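Journals > Household Studies > Volume 12 > Article

Search this journal Advanced search Go

Shares 274 Comments 3

3.2 Cups and the surfaces they are left on

The second part of the study dealt with drinking cups. Cups were chosen because every household in the sample owned them, because they move between rooms more than plates or bowls do, and because people tend to put them down without much thought. In the diaries kept by the Nanurum households, cups were the item most often reported as "left out" at the end of the day. The Drustau households reported the same thing, though they used the word less strictly and sometimes counted a cup waiting for a second drink.

We collected 867 diary entries that mentioned a cup. An entry was kept if it said where the cup was and what else, if anything, was on the same surface. Entries that only said "dishes in the living room" or similar were dropped. Two members of the team read the remaining entries separately and sorted them by surface: table, counter, shelf, floor, or windowsill. Where the readers disagreed, the entry was read again by both and discussed until they settled on one label. Chair arms gave the most trouble and were finally grouped with tables.

A cup standing alone was treated differently from a cup in a group. In the interviews, people described a group of cups as a job to be done. They talked about carrying them in one trip, stacking them, or loading them all at once. A single cup was rarely described this way. Several people said they would walk past one cup several times in an evening and pick it up only when they were going to the kitchen for something else. One person in Drustau said that one cup on a table "is just a cup," while two were "a mess starting." We heard close versions of this in 12 interviews.

Color came up more often than we expected. We had not asked about it in the first round, which was held in August, and added a question for the second round. People who owned cups in one plain color said they noticed them sooner on a table of a different color. People whose cups were close to the color of the table said they sometimes missed them when clearing up at night. The pairing shown in Figure 3, a light blue cup on a taupe-brown tabletop, is of the first kind. The surface is matte and close to featureless, so there is little on it to compete with the cup.

Material mattered mainly for where a cup was allowed to go. Households with young children kept plastic cups on low shelves and let the children carry them between rooms. Glass and ceramic cups were more often kept high and returned to the kitchen by an adult. This may explain part of the difference between the two towns, as the Nanurum sample had more families with children under school age. We did not have enough entries to test this within each town.

We followed Berhe in treating an upright cup as "in use or available" and a cup on its side or upside down as "put away or out of use." The rule worked well for shelves and drying racks. It worked less well for tables, where an upright cup could be full, empty, or forgotten, and the diary did not always say which. The Ponditano coding sheet has a separate box for this, and we would use it in any later round. For the present analysis all upright cups on tables were coded together, and the results in Section 4 should be read with that in mind.

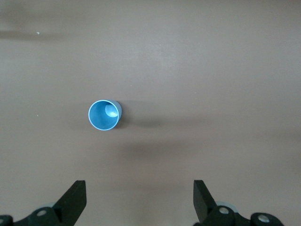
Figure 3. Single light blue cup, upright, on a matte taupe-brown tabletop.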